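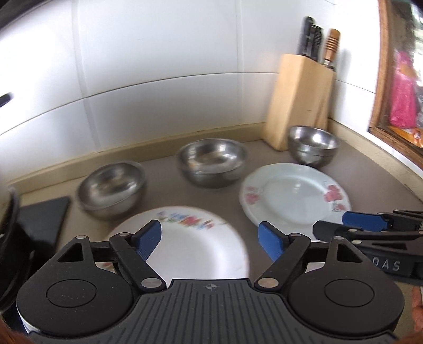 Zane Rimkutė

Our kitchen in Zeltthorpe, March

We put the kitchen in order a little every evening. I start with the counter. It is a light greyish beige, and the wall behind has big white tiles with thin grey lines — easy to wipe, I hope. Two white plates are on the counter, in front of the bowls. I like this corner best.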